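The Kelp Is Back at Bodincombe (and So Am I)
September 17, 2023
By Tuva Fagerlund

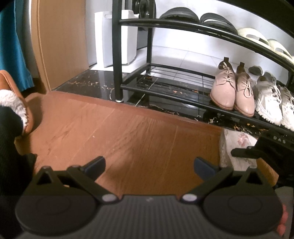
I finally got back in the water at Bodincombe this summer, after two years of telling everyone I would, and I'm still a little giddy. The south reef was mostly bare rock and urchins the last time I dropped in. This July I swam down through kelp so thick I had to part it with my hands! My own gear prep hasn't improved nearly as much as the reef. The night before a trip it all gets laid out across the floor, and a black metal shoe rack like that one is what I've started using for boots and gloves so they don't wander under the bed.

Anyway, the dive. Margit Hellström met me at the slipway at six in the morning with coffee and a slate full of notes, and we went in on the last of the flood tide. We followed the wall out toward the old mooring, and it was wrasse the whole way – big ones, little ones, one cranky male who followed my fins for ages. A cuttlefish hung under a ledge and changed color at us. I shot 400 pictures on two tanks and maybe nine of them are any good, but one has the cuttlefish looking right down the lens, so I'm calling it a win.

Margit has been surveying that reef with Ebbe Rønning and the Tangen group, and their marked strip of kelp is now 600 feet long. They'd like more divers for the fall counts. You don't need to know your seaweeds (I sure didn't), you just need decent buoyancy and warm gloves. Ebbe will teach you the rest on the boat, loudly.

I'm bringing prints to the next club night, and Abdelkrim Erraji has promised his night-dive video of the lobsters under the pier. If you want a spot on the fall boat, grab me there or write your name on the sheet by the compressor.

14 shares | 6 comments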